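Thread: memory work on an old office desktop, written up in the order I do it. Dell case, green board, CPU cooler off, side panel off, lying on its side.

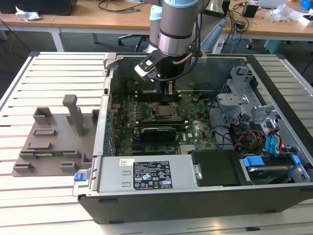
1/ Lay the case flat before touching the memory. Pressing a module into a board that stands upright puts the load sideways on the standoffs. Flat, the force goes straight down into the tray and the board flexes less.

2/ Power first. Cord out of the wall, then hold the front button for a few seconds to drain what is left in the supply. If a standby light on the board is still lit, wait until it goes dark.

3/ The static strap clips to bare metal. Painted steel is a poor contact. The inside of a drive cage usually works. I check mine with a meter in January and otherwise leave it alone.

4/ Slots before modules. Look into each one with a light held low and to the side, so that dust in the channel throws a shadow. Overhead light hides it. A dry brush, along the slot and never across.

5/ I don't use canned air this close to an open socket. With the cooler off, anything blown loose from the memory area has a decent chance of landing on the CPU contacts or under the retention lever. Brush and a small vacuum nozzle, held off the board.

6/ On that point: if the cooler is off, leave it off until the memory is done. On a lot of small office boards the heat sink shroud crowds the nearest slot and you end up working a latch with one fingernail. Thermal paste goes on last anyway.

7/ Cables. The main power bundle in these cases is stiff and wants to spring back over whatever you are working on. Hold it against the drive cage with a hook-and-loop strap. No zip ties at this stage, you will only cut them off again.

8/ SATA cables get checked at both ends after any work in the case, including work that had nothing to do with drives. A sleeve catches one, the plug lifts slightly, and the machine reports no boot device. I lost most of an evening at Ulberg to exactly this.

9/ Check the part before you open the bag. The key notch differs between memory generations by a few millimeters. Hold the module over the slot, compare notch to key, then commit. If it doesn't line up, the fault is in the order and more pressure won't fix it.

10/ Orientation. The notch is off center, so there is one correct way round. I still see modules with chewed contacts where someone tried the other one.

11/ Seating. Latches open. Module vertical, both ends in the guides. Press at the two ends alternately until each latch moves, then once more on both together. Pressing in the middle bows the circuit board and seats neither end properly.

12/ Look at the gold contacts from the side afterward. The visible strip should be even from one end to the other. If it tapers, one end is high. Take it out and start over, don't lean on it.

13/ Which slot. Follow the service label or the manual, not the slot that is easiest to reach. With one module, most boards want a specific slot. With 2, matched modules go in the paired slots, and pairing is not always adjacent.

14/ The graphics card. A low-profile card can stay where it is for this job. I do press on it lightly when the memory is finished, at the edge above the connector, to confirm it hasn't crept up in its slot.

15/ Before the cooler goes back: check that the socket lever is fully down and hooked. A lever resting on top of its catch looks closed from most angles.

16/ Paste, cooler, fan plug, in that order. Then power cord, monitor, keyboard. Side panel stays off for the first start. If the machine has an intrusion switch it will complain, and you can clear that in setup.

17/ First start is slow. The board retrains its memory timings and may sit on a black screen or restart by itself. Give it a couple of minutes before pulling the plug. Interrupting it gets you the same wait again.

18/ Total memory in setup should match what went in, minus whatever the graphics side reserves. If half is missing, reseat before suspecting the module. My log for the Grarnance machines has 253 memory jobs in it. On 28 of them the first start showed a wrong total or nothing at all, and reseating cleared most of those.

19/ Test. One full pass for a machine going back to a desk, overnight for anything that will hold files. A single error is a fail. I don't rerun the test hoping for a better answer.

20/ Labeling. Date and slot position on a small paper sticker inside the side panel, pencil or fine marker. The Gernon batch came with no labels, and I opened every one of them twice.

21/ Old modules go in an antistatic tube, sorted by generation and size. Loose in a drawer they scrape each other's contacts. Mine are in a tube marked "known good" and a tube marked "untested," and nothing moves from the second to the first without a full pass.

22/ Someone asked about contact cleaner. Isopropyl on a lint-free swab, on the module only, let it dry completely. Nothing liquid in the slot. Pencil erasers leave grit and take gold off with it.

23/ Next thread is power supplies in the same kind of case: reading the rating label, and what the connectors will and won't tolerate.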